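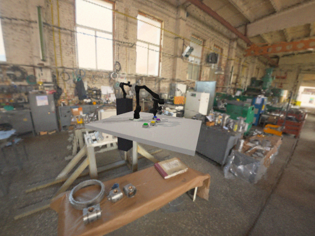
2019-02-09

I finished clearing out the spare room today, mostly. It took longer than I planned because of the letters.

When my aunt moved out of her house in Gridomville she gave me a trunk of family papers and said to do what I liked with them. I put it under the window and left it there from July until this week. Most of it was bills. Under the bills were over 200 letters, nearly all to my grandfather from a man called Chaiwat Nilsuwan, who had worked with him at a furniture store and later moved back to Thailand.

I had never heard his name. My mother had, but only just. She thought he came to dinner a few times and was good at cards.

The letters are not dramatic. He writes about rain, his knees, the price of rice and a neighbor's dog that kept getting into his yard. In one he asks whether the bus to Ullitz still stops by the church. In another he says he has read the book my grandfather sent and did not like the ending – he gives a page and a half on why. I now want to read the book, but he never gives the title.

I'm sorting them by year, with one folder for each. Plenty have no date, so I go by the stamps where there are any, and by the knees, which get worse.

My friend Ye-rin Kwak used to work in a library and told me to take out the paper clips first. They had rusted onto some of the pages. She also said to keep the envelopes, so I fished 20 of them back out of the recycling.

There are two letters in Thai that I can't read. I've asked at the language school on Drernemham Street if someone there would look at them, and I would pay for the time. They said to call back next week.

The trunk itself is going to my cousin, if it fits in her car.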